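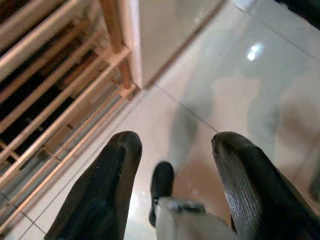

**Eltetti Dye Lab · natural color bench**

January, 4:15 pm

Second madder bath on the Kos wool, and I'm so much happier with this one! Last time I let the pot creep up while I was on the phone and everything went brick brown (Zorica was kind about it, she called it "autumnal"). Today I kept the heat low the whole way and stirred every time I walked past, which was a lot, I can't leave a pot alone.

Used 800 g of root from the Vunau sack, soaked overnight. Skeins went in already mordanted with alum, 3 of them, tied loosely this time so we don't get those pale stripes under the ties again. Pulled the first at lunch and it's a proper warm red, a bit toward coral on the ends.

Logged as batch 3092. If you're comparing, the old brown one is 2599, and its card is in the wrong drawer, sorry, I'll move it.

Deividas wants to try a pinch of chalk in the next bath because our tap water is so soft. I'm all for it, but only on a sample skein first, please! We have just enough Kos left for the Wovell order and I don't want to be begging for more.

The leftover bath is in the lidded bucket by the sink. Should still give a decent peach. Rinse water after that can go.

To do: lightfastness strips in the window, reorder alum.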